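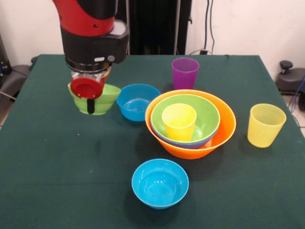
Vinzenz Hauser wants to know if the Plallard kit is worth buying when you already own an arm. I've had it on the bench since August, so I'll put my notes in one thread.

What you get for $872: the gripper fingers, the wrist camera mount, a cable set and a licence for Kwak, the software that does the pick planning. No arm, no computer, no table. Shipping to Hobart was extra and came by itself in a second invoice.

My test job is stacking dishes. Plastic bowls and cups in bright colours on a dark green cloth, and the arm has to nest them. Bowls are a decent trial for a gripper because you can only really grab them by the rim, and the rim is never quite where the software thinks it is.

Setup took me an afternoon. The mount went on without trouble. The calibration steps in the manual are out of order – do section 4 before section 3 or you will be doing both again.

Colour matters more than the brochure lets on. Orange and yellow on green cloth were fine from the start. The lime green bowls needed the contrast setting turned up before Kwak would find the whole rim. I'd have gone for a grey cloth if I'd known.

Nesting order is something you set yourself. Kwak doesn't work out which bowl fits in which. You measure each one, type in the diameters and it goes from there. Fine for a fixed set of dishes, a nuisance if yours change.
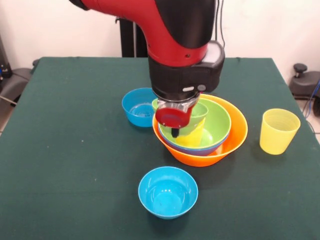
Does it cope when there's already a cup standing in the stack? someone asked under the last post. Sometimes. It treats the cup as part of the pile and lowers the next bowl straight over it, so the bowl can end up on a tilt. There's a "keep clear" option but you have to mark each cup by hand.

Numbers, for those who want them. I ran the same short nesting job 20 times without touching the settings and it finished 18. Both failures were missed rims. Kwak stopped and logged them properly, so no complaints about the error handling.

Support is handled by Irau, the distributor. They answered me within a day both times I wrote. The second answer was a link to the manual section I'd already quoted to them.

I also had a quote from Flakden for a fingers-only set at $367. If you write your own planning code that's the one to look at. I don't, so I needed the software.

Where I've landed: keeping it. The fingers and mount are well made and I'd pay for them again. Kwak is decent but the licence renews yearly – check that price before you order.

Cup grasping is next, once I've redone the calibration.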